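Toy safety label draws doubts before fall rollout

A new safety label for children's toys is headed for store shelves in Jostlow, and the companies behind it would like parents to feel better about what ends up in the playroom. Whether they should is another question.

The label, called Tandura, is a green sticker with a check mark. Toy makers pay a yearly fee, send in samples, and get the right to print the mark on their boxes. Nadico, the firm that runs the program, says 100 products have signed up since June. It has not said how many applied and were turned down. Asked twice, the company replied that "the process is designed to help makers succeed."

That is a friendly way to run a test. It is also the reason some store owners are holding off.

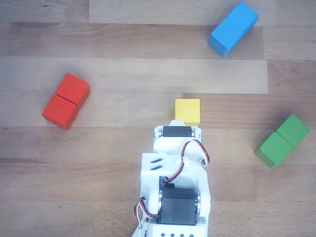

The trouble starts with what gets checked. Under the program's published rules, a toy goes through 3 tests: one for small parts, one for sharp edges, and one for surface coatings. The samples are picked by the maker. Nadico does not buy toys off the shelf, and it does not go back for a second look unless a customer complains. A company could send in its best batch and sell something else for years.

Mühlbauer, a small toy importer with a warehouse on the edge of town, has declined to join. In a letter to its retail customers, the company said it already pays an outside lab and sees no sense in paying again for a sticker. It added that shoppers might take a missing label as a warning sign, "which we suspect is the whole point."

Nadico disputes that. It says the label is a choice, and that makers who skip it are free to explain themselves to the public. The company also points to a survey in which most parents said they would trust a toy with a safety mark over one without. The survey had 17 respondents.

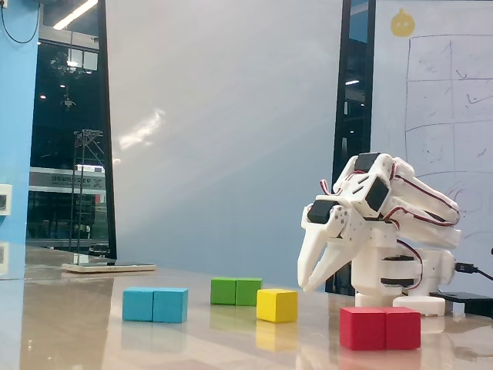

Red blocks on a glossy tabletop, beside a white robotic arm.

None of this means labeled toys are unsafe. They still have to meet the same legal standards as everything else on the shelf, with or without a green check. But that raises the question of what the extra money buys. The fee will almost surely be passed along, and Nadico has not said how much of it goes to testing and how much to advertising.

The company says it will review the rules after 2 years. The people doing the review will be chosen by Nadico. Stores in Jostlow are expected to start carrying the first labeled boxes this fall.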